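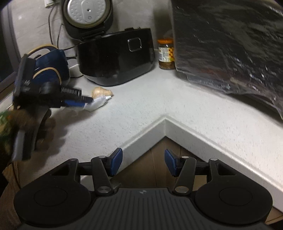 Page last changed: Sunday, 4:15 p.m.

Wolluvcombe Shared Kitchen, minutes of the January house meeting

1. Counter corner. Everyone loves having the rice cooker out where people use it! Agreed: it stays by the wall with the jar next to it, and big wrapped items find another home by Sunday. Lid down after rinsing, please.

2. Cleaning things. The sponge and the scouring pad get one spot each, and cloths go on the rail to dry.
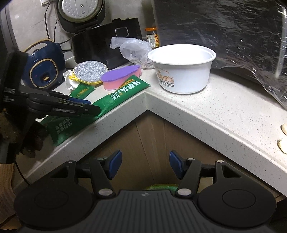

Green packets and anything else half-used go in the Tramance tin, labeled. Budget of 80 for new cloths and a second tin, carried with real cheer.

3. Bread. The Cosureo bakery order is going so well that we're doubling it to 2 bags a week.

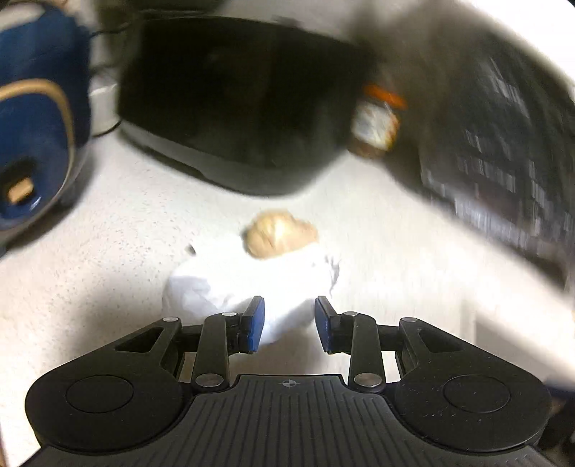 Breakfast sharing is the best thing we started this winter, and we want more of it. Rolls left sitting on top of their paper bag go in the bread box by evening, with the bag folded for reuse. Flat 707 will bring jam.

Next meeting: same room, 7 p.m.

Comments (2)
xiao_fan: Yes to more rolls!!
upstairs700: Can we get seeded ones too?

3 shares
Contact the house desk | Back to top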